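Travel Habits of Visitors on the Kesen Valley Railway
Student project report, Tourism Studies
Group members: Athina Deligiannis, Tobias Brannigan, Chinyere Briggs

1. Introduction

In our project we studied how visitors use the old railway between Prurnwood and Kesen. The line carried timber in the past, and now it carries mostly tourists. We wanted to learn if people stay in the valley after the ride, or if they go home directly.

2. Method

We prepared a short paper questionnaire and gave it to passengers on the platform in Kesen. We did this on three Saturdays in May, always after the morning train. We received 169 completed forms. Our teacher, Mr. Semple, checked the questions before we printed them.

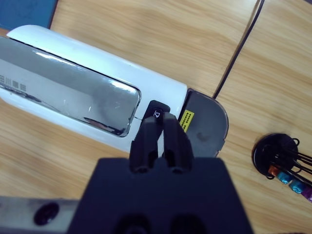 Figure 1. White appliance on the wooden table.

3. Results

Most of the passengers came by car and left the car in Prurnwood. Families with small children liked the open wagon the most. Many people wrote that the stop at the Wurudo bridge is too short for taking a walk to the river. The older visitors asked for more benches and for a printed timetable.

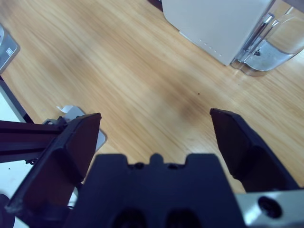
Only few passengers slept in the valley. The guesthouse Kalogeropoulos is close to the station, but many people did not know about it. The owner told us that her guests usually come for hiking, and they hear about the train from her.

4. Limits of the work

We asked only the morning passengers, so the afternoon train is missing. The forms were in English only, and some foreign visitors returned them half empty. We did not count these forms.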